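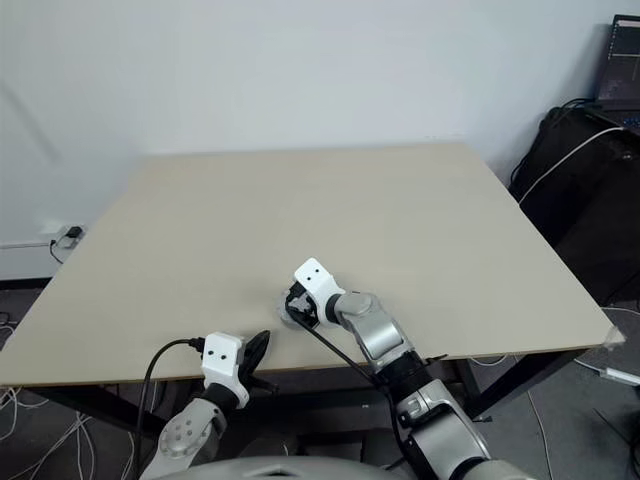 Both arms fitted with the Zoson curved finger set, right gripper down at the bare tabletop.

Zoson Curved Finger Set for Two-Arm Robots
Sold by Kuveck
Sold in pairs (one gripper left, one gripper right)
Color: black
Availability: in stock, ships from our Staltbridge shop

About this set

We have been selling gripper fingers long enough to know that most people come to this page after a bad week with some other fingers. Welcome! Pour yourself a coffee, because we like to talk about these things and the page is a bit longer than it strictly needs to be.

The Zoson set is our answer for people who run two arms over a table and want to pick up ordinary things: a folded towel, a paper cup, a spoon, a bag of rice, the lid that goes with the box. The fingers are curved like a fin and they give a little when they meet something. Press one against a round jar and it wraps partway around; press it against a flat box and it lies down along the side. You still have to aim, of course, but you can be a little bit off and get away with it, and after a long afternoon of teleoperation everybody is a little bit off.

Jae-in Woo does most of our fitting and testing, and he always begins the same way, with nothing on the table at all. He brings one gripper down until the fingertips meet the surface and holds the other one back and up. If the tips come down crooked you will find out right there, before you have spent an hour blaming the controller. We suggest you do the same. A plain, pale surface is nice for this, as the little shadow around black fingers gets tighter the closer you come, and you can judge the last bit of height by eye from the head camera.

How it compares

We carry two other kinds of fingers and we would much prefer to sell you the right one.

Kuveck Flat Pads. Stiff, straight and cheap. These are still what we reach for with small hard parts, blocks, connectors and anything that has to be put down at an exact angle. They close the same way every time. They are not kind to a ripe tomato, and they skate off round things unless you come in dead center.

Tawhiri Narrow Tips. Long and slim, lovely for getting in between things, such as one book out of a row. They reach into a mug very well. They don't hold much weight and they will twist if you lift a heavy thing by one end.

Zoson Curved Set (this page). The most forgiving of the lot on soft, round and odd-shaped things. Slower to settle, because the fingers flex a little after they close. Poor at picking up a coin or a single sheet of paper off a bare table, so please don't buy them for that. We tried, and then Byung-chul Um tried for a whole evening after we had all gone home, and he came back the next morning and ordered the Narrow Tips.

Our own bench comparison used 47 household objects, every one picked up from the table, passed from the left gripper to the right, and set down again. The same operator drove all of it, with all the fingers. The curved set was the one she asked to keep on the arms afterward. The object list and her notes come as a printed sheet in the box, and they are worth reading for the grumbling alone.

What's in the box

Curved fingers for two grippers
Mounting screws, plus spares
Hex key
Printed object list with operator notes
Setup card

Good to know before you order

Payload: up to 3 pounds per gripper. Go easier than that when the load is held out at arm's length.
Cleaning: damp cloth and mild dish soap. Keep solvents away from the fingers.
Cameras: nothing in the set plugs in, so your cameras and cables stay as they are. Do check that a wrist cable has enough slack to swing with the arm. Leave a loose loop at the housing and run the rest down along the arm.
Controllers: you will need to enter a new closing width. The value is on the setup card. Start slow.
Height: the curved fingers are longer than our Flat Pads. If you have saved poses from the pads, raise every one of them before you play them back over a table!

Fitting

Power the arms down and support them first. Take off the old fingers, wipe the mounting faces, and set the new ones with the curve facing inward. Start all the screws by hand before tightening any of them. Then open and close each gripper in the air a few times before going anywhere near the table.

What customers tell us

"Towels, finally. I had given up on towels." Isauro Olvera

"I wish they came in a lighter color, I lose them against dark trays in my wrist view. Otherwise very happy, and the spare screws were a nice thought." Zixuan Peng

Questions

Write to I-seul Pyo at the Kuveck front desk with the make of your arms and a photo of the gripper mount, and she will tell you whether the set fits or whether you need the adapter plate (sold separately). If you are stuck between two kinds of fingers, tell her what you pick up most often. She is happy to lend out a test pair before you order.

Page updated 13 October 2023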